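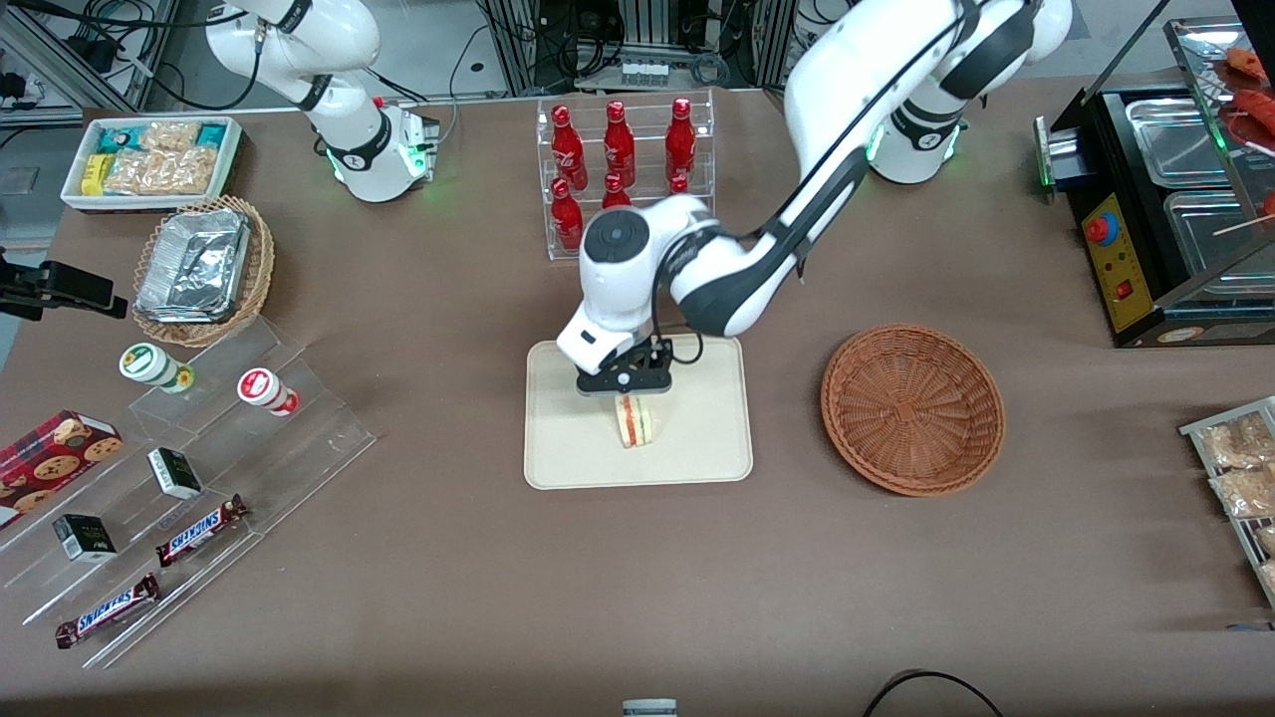 Figure 7.1 The left arm with half a sandwich, just above the tray.

Chapter 7
Picking Things Up and Putting Them Down

By now your club has a robot that goes where you tell it to go. You have jogged it through the air, you have taught it a home position, and if you did the exercises at the end of Chapter 6 you have probably also taught it to wave at visitors, which every group does sooner or later and which I would never discourage. What your robot has not done so far is touch anything. In the next few weeks it will, and I should warn you that the pace of your meetings is going to change. Waving goes well the first time. Grasping takes patience, and somebody patient to sweep up.

Our running project for this chapter is the snack counter, which was built by the robotics club at Rondonuwu and which many of you will know from the regional Lellard meet. The task is easy to say. A visitor asks for something to eat, and the robot picks it up from the counter and sets it on a tray. The club had two arms on loan for the school year and one long table, and the students decided early on that they would use real food in real packages, laid out the way a shop might lay it out, with racks and baskets and a tiered stand. Their coach, Faizal Tambunan, had suggested wooden blocks. He was outvoted, and he has told me since that he is glad of it, although he also says the first month was hard on the sandwiches.

I have chosen the sandwich for the opening picture because it is the best teacher on the table. Look again at Figure 7.1. Half a sandwich is a triangle, so two flat fingers can easily meet it at an unhelpful angle. It is soft, so a grip that is perfectly sensible for a chocolate bar will flatten it. And it is made of layers that are not attached to each other, so a grip that is too gentle may bring up the bread and leave the filling behind. The Rondonuwu students kept a notebook of every attempt, good and bad, and by the end of March they had 19 pages on sandwiches alone. We will borrow from those pages often.

Before we get to force, though, we need to talk about seeing.

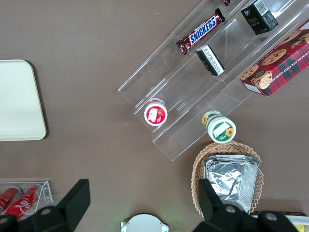 A person reaching for a cup hardly thinks about where the cup is. You glance, your hand goes, and small corrections happen on the way without your noticing them. A robot needs all of this spelled out, and a camera carried at the wrist is a great help, because it travels with the fingers and looks at the same thing they are about to close on. The price is that the fingers are always in the view. In the wrist picture they fill both bottom corners, and the one on the right hides part of the wicker basket with the foil tray in it. Notice too the two round cups on the lowest step of the stand. One is upright, so that the camera looks down on a circle, and the other lies on its side and shows its lid and the sunflower band around its body. To you they are plainly two cups. To a program that has only been shown upright cups, the second may be nothing it knows at all, and it may happily drive a finger straight into it.

Haziq Ngui was the student in charge of the vision notebook that year, and her rule was that no object counted as learned until the program had found it standing up, lying down and partly hidden. I have kept her rule for this chapter – you will find it slows you down at first, and you will be grateful for it around the third week, when things start getting bumped.

If your club does not have a wrist camera, please don't skip ahead. Most of the exercises can be done with a single camera on a stand beside the table, and where that won't work I have said so. The Milon practice sheets at the back of the book can be copied freely, and clubs using the Prorkus kit should read the note on finger pads in Appendix B before they start.

In this chapter you will

choose a grasp for 4 kinds of object: stiff, soft, round and layered
set a gripping force by trial, and record it so that another student can repeat it
compare the view from a wrist camera with the view from beside the table
plan a safe height for carrying an object over things that stand in the way
let go of an object without dropping it

Words to know: grasp, approach, clearance, occlusion, release

7.1 What the Fingers Need to Know

Start with an object you would not mind losing. A packaged snack bar is ideal, and so is an empty box. Put it in the middle of the table, well clear of everything else, and before anyone touches the controls, have each member of the group pick it up using only a thumb and one finger.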